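Grip-width priors from the wrist camera: results so far

Posted 2021-06-04

Most of the grasp failures in our pick-and-place logs were not failures of position. The gripper arrived at the right spot with the fingers opened to the wrong width, and either brushed the object on approach or closed late. I spent the spring on a small fix for this, and the numbers are now stable enough to write down.

The baseline policy, which I will call Rolent because that is the name of the repository, predicts a full action at every step from two camera views, one fixed and one at the wrist. Finger opening is one output among several and gets the same loss weight as the others. In the demonstrations the opening changes during only a short part of each episode, so a model that holds the last value scores well on average and does badly at the moment of contact.

The change is simple. A separate head takes only the wrist view and predicts the opening at the next contact, not at the next step. Its output is passed to the policy as an extra input. During training I drop that input in a random share of batches, so the policy does not come to depend on it completely. The contact label comes from finger motor current, thresholded after a short median filter. No hand labeling was needed, although I did go through the threshold crossings by eye for one object group and corrected the filter length afterward.

The training set is 359 episodes, recorded by teleoperation with the Getport logging tool. Episodes where the operator regrasped are kept, and only the final contact is used as a target. I trained 3 seeds per condition. All conditions share the same image encoder, crop and learning rate schedule.

On rigid objects the head makes almost no difference. The baseline already does well there, and the seeds overlap. On soft objects the gap is clear in all seeds. The common error without the head is closing to the width of the widest visible part, even when the fingers are beside a much narrower part.

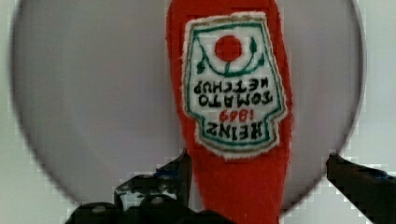 Soft toys with a taper are the hardest group for this reason. The outline near the fingers takes up few pixels compared with the body, and a label or patch higher up draws most of the encoder's attention. Cropping the wrist view to the lower half recovers part of the gain without any new head, which suggests that some of what I am measuring is plain resolution. I plan to report the crop as its own baseline.

Two things did not work. Predicting the opening as 6 bins instead of a continuous value gave visible jumps during approach. Sharing encoder weights between the head and the policy removed most of the improvement, and I do not have a good explanation for that yet.

Still open is fabric compression. Motor current rises slowly on plush, so the contact label comes late and the target width is biased small. Govov, the simulator I use for ablations, treats cloth as a rigid shell and is no help on this point. Tsegaye, the newer one, has a soft contact model, and porting the task to it should be finished in August. Until then the soft-object results are from the real arm only.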